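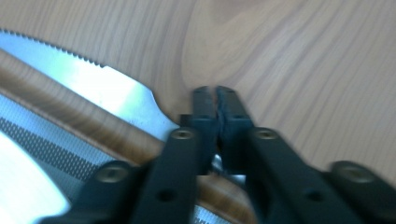 Call for Participants: Working Group on Practice Rules for Hand-Held Gripper Recording

Posted May 11, 2020
Location: Groltis workshop, with remote participation for document review
Contact: Leif Viklund, working group lead

Davent is forming a working group to write a set of practice rules for recording manual tasks with hand-held grippers. The rules will cover work on tabletops with ordinary household tools, including tools with a blade or a serrated edge. We are looking for 12 participants: 6 operators and 6 reviewers. The two roles are separate, and one person may not hold both.

Background

Davent and Benmoussa both record manual tasks for use in training robot arms. Each has its own written procedures. The procedures differ on jaw inspection, on how a sharp item is approached, and on when a recording must be discarded. Recordings made under one procedure have had to be checked again before they could be used with the other. The working group will produce a single text that both organizations can apply without local changes.

Scope

The draft is divided into parts as listed below. Participants may propose changes to any part, but new parts will not be opened in this round.

Part A. Condition of the gripper. Seating of pivot screws, free travel of the finger linkages, wear at the jaw tips, closure of the jaws before first use. Includes a rule on what counts as an acceptable gap between closed tips.

Part B. Contact with the work surface. Permitted contact between jaw tips and the tabletop, angle of approach, and marking or scoring of wood surfaces.

Part C. Edged items. Order of approach, placement of the free hand, orientation of the edge relative to the operator, and storage between takes.

Part D. Reflective items. Position of lamps, glare on polished and perforated metal, and the point at which a recording must be rejected for overexposure.

Part E. Records. What the operator writes down, what the reviewer writes down, and how a disagreement between them is settled.

Operators

Operators carry out tasks under the draft rules and report where a rule is unclear, cannot be followed, or slows the work without a stated purpose. A typical task is closing the jaws on a thin item lying flat on a table and moving it to a marked position. Each operator will complete 20 recorded tasks per session.

Requirements for operators:

At least 18 years of age.
Able to hold and squeeze a hand tool repeatedly with either the left or right hand.
Able to stand at a workbench for the length of a session, with breaks. A seated bench is available on request.
Able to read and follow written instructions in English.
No prior experience with robots is needed. Operators with prior experience must state which procedure they were trained on.

Reviewers

Reviewers read the draft, watch the recordings, and mark each one as accepted, rejected, or returned for a second opinion. Every decision must cite a clause. Where no clause applies, the reviewer writes a proposed clause of no more than 2 sentences.

Requirements for reviewers:

Experience in writing or applying work instructions, test methods, or machine safety rules.
Working knowledge of risk assessment for hand tools.
No current employment with a supplier of grippers. Past employment must be declared.
A stable internet connection sufficient for viewing video.

Conditions for all participants

Cut-resistant gloves are issued for Part C and must be worn on the free hand. Gloves are not worn on the hand that holds the gripper. Loose sleeves, rings, and bracelets are not allowed at the bench. An operator may stop a task at any time and does not have to give a reason. Stopped tasks are logged and are not held against the operator.

Recordings will show the gripper, the work surface, and the items on it. Hands may be visible. Faces and voices are removed before review.

Payment and time

Operators are paid by the session, including sessions that are stopped early. Reviewers are paid per completed batch. Rates are set out in the participant agreement, which is sent before any commitment is made. Sessions on site will be scheduled individually. The final text is due in December and will be published by Merketier.

How to apply

Write to Leif Viklund at the working group office. State the role you are applying for and include a short account of relevant work, one page at most. Reviewers should attach a sample of a procedure or test method they have written or revised, with confidential details removed. Operators should state which hand they use and whether they need a seated bench.

Applications that do not name a role will be returned. Applicants will receive a written reply whether or not they are selected.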